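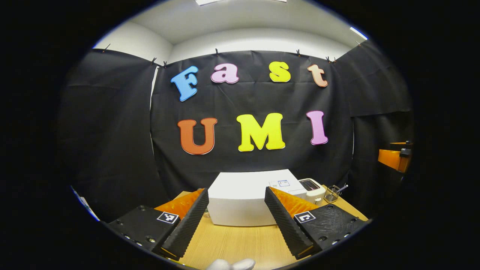
Simin Bagheri asked whether foam letters will stay on a black curtain for a whole week without glue, and that question comes in more often than any other, so it goes first.

Will foam letters stay up on fabric without glue?
Yes, if they are pinned. Use dressmaking pins with flat heads, two to a letter, pushed in at a slant from behind so the points end up inside the foam. Glue leaves a hard patch on the curtain and you won't get it off. Double-sided tape holds overnight on cotton and drops off polyester by lunchtime.

Which curtain fabric do you suggest?
A plain black polyester with a matt face. The Dovari panels are what we send out with most hire orders. They are heavy enough to hang flat and light enough for one person to put up. Velvet looks very good but picks up every bit of fluff, and pins leave marks in the pile.

How do I hang a backdrop without drilling?
Run a cord or a thin rail between two fixed points and fold the top hem over it. Small binder clips then hold the hem. Put one at each end, then fill in between, with extra ones beside the seams — that is where the weight pulls and where gaps open up. If the hem still sags, add clips before you tighten the cord. An overtight cord bows the rail and the letters will look crooked however carefully you pinned them.

Do I need one wide curtain or several?
Three is easier in a small room. Keep the middle panel flat for the lettering and let the side panels fall in folds. You can then take the middle one down with the letters still on it and roll it face inwards round a cardboard tube.

What size letters should I order?
For a short word or two above a table, the 24 cm set is enough. If there are two lines, make the lower line slightly larger and put the shorter word there. Capitals and small letters can be mixed, and most people do this with first names or team names.

Do the colours have to match?
No. Bright and pale colours both show up on black. Dark blue, brown and deep green do not, unless the letter has a border. All Nelel letters come with a thin white outline for this reason. Kiprono Mrema wrote in to say the plain Bai letters can be edged with a white paint pen, and we have tried it and it works, though allow a full evening for drying.

How do I get the lines straight?
Lay the curtain on the floor and set the letters out before pinning anything. Chalk a faint line and brush it off afterwards. A slightly tilted first letter looks fine. A slightly tilted middle letter usually looks like a mistake.

What about the table in front?
Keep it simple. A light wooden top goes well with black, and a white box or two will show up clearly against it. Pens and small bits should go in a pot at one side. Leave the area directly under the lettering low, or tall items will cover the bottom line from where people sit.

How should I store the letters?
Flat, in a box, away from radiators. Foam that has been folded keeps the crease.

How much does hire cost and how long is it for?
Hire is for 6 days, collected from Dernwood after 2 pm on a Friday. The deposit is returned when the panels come back. Missing clips are not charged for. Missing letters are.

Filed under: Backdrops & Lettering, Help

24 comments · 504 shares

We use cookies to remember your basket and see which pages get read. Accept / Manage settings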